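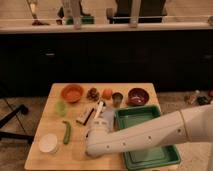
May, kitchen bench notes, Kanham room

9:35. Continued with the small table. I want to find a layout where each thing can be taken without moving its neighbor. The bowls stay at the back, orange one on the left and maroon one on the right, and the round orange fruit stays between them. The green tray keeps the right half. I tried last week to turn it the other way, but then the left side became too crowded.

Weights from the Pedano scale: orange fruit 57 g, maroon bowl 208 g. The scale needed two tries for the bowl, so I should check its battery.

The white carton is still a problem. It lies on its side and the angle changes every time somebody sets the table. I propose we put a small pencil mark on the wood — only for the corner, the rest can be free. The long green vegetable is easier, we just keep it low on the left.

Glass cup: please do not fill it higher than now. Wiping this table takes me longer than setting it.

To do:
order second tray, same green, from Gratamora
ask Kazemi shop if they have the orange bowl in a deeper shape
replace the fruit when it becomes soft
write layout 9 on the door sheet, I forgot it yesterday

Stopped at 11:35 for lunch.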